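4.2 Building the simulated bench before touching the real one

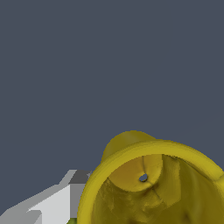 I should say at the start of this section that neither of us is a roboticist by trade. I fix pumps for a living, Jinlong Kong teaches maths, and the arm lives in the corner of a shared workshop we call Greltberg (after the lane it sits on). So when I write "our method" I mean the thing we ended up doing on weeknights, with the kettle on, after the first three ways had gone badly. Anneli Rantala read the drafts and told us which bits a proper paper would need. She wasn't always obeyed.

The plan had been to skip simulation altogether. We had the arm, we had a box of objects, and we were keen! Then in February the arm pushed a mug straight into the bench, stripped a gear in the wrist, and we spent the better part of a fortnight printing replacements. Jinlong wrote the first version of the simulator while we waited, and from then on nothing went on the real arm until it had been tried there.

We kept the simulator plain. The background is a single flat colour and the gripper is made of simple blocks, with no attempt to model screws, cables or the rubber pads. All the effort went into the objects, and the hollow ones above all, as they were what had been beating us. A solid block can be squeezed from nearly anywhere. A hollow thing with a thick rounded lip gives you a choice: close on the outside of the body, or put one finger inside and one outside and pinch the wall. The first is easier to plan and the second is what my own hand does every time.

Figure 4. A close view from the simulator, with the blocky grey and white gripper at lower left and the yellow hollow object at lower right. The rim, the mottled interior and the small hole through the wall can be seen.

The hole in Figure 4 gave us more grief than everything else on the object put together. Our planner (the Trurko planner, named after Jinlong's old cat) looks for pairs of surface points that face away from each other across a thin wall, and it scores each pair by how well the two fingers would line up. The edge of a hole has points facing every which way, and lots of them. To the planner that little oval looked like a feast. It kept proposing that a finger far too fat for the hole should go and sit on its edge, and it was very confident about it too.

We tried smoothing the mesh first. That took out the hole's sharp edge, and it also took out the dents and the uneven patches inside, and we wanted to keep those. A surface that is too clean makes every grasp look good, and we had already been caught by that with an earlier set of perfect cylinders. So the roughness stayed, and I wrote a dull little rule in its place: throw away any pair of points where the patch under the finger isn't mostly wall. The patch is the size of the finger pad. It's four lines of code and I'm prouder of it than I ought to be.

With the rule in place we ran 400 trials on the hollow objects, starting each from a different gripper pose. The planner searched 2041 candidate pairs on the yellow object and kept 24 of them, nearly all on the rim. I'd have liked more spread than that. Jinlong was happy, and pointed out that the rim is where he would grab it. We then took the best 20 over to the real arm, on Saturday, April 11, 2020, with one of us at the keyboard and the other hovering over the stop button.

Two things about the set-up matter for anyone copying it. The contact model treats the gripper as perfectly stiff, and our real fingers bend a fair bit under load, so a pinch that only just clears the lip in simulation will scrape on the bench. We add a small gap to allow for this (see the settings file, under Drusach, the name of our finger design). The other is that the rim and the body behind it don't share one simple curve. Where the body bulges out past the lip, an outside finger coming down at a steep angle meets the bulge first. We caught this late, after a lot of puzzled staring at the approach paths, and the fix was to bring the fingers in at a shallower angle whenever the outer wall stands proud of the rim.

The friction values are a guess. Anneli asked for a table of them and I've put one in the appendix, but they were tuned by hand until the simulated slips looked like the ones on our bench, and they should be read in that spirit. The Aaltonen scripts in the same folder will redo the tuning for another set of fingers if you have an evening to spare.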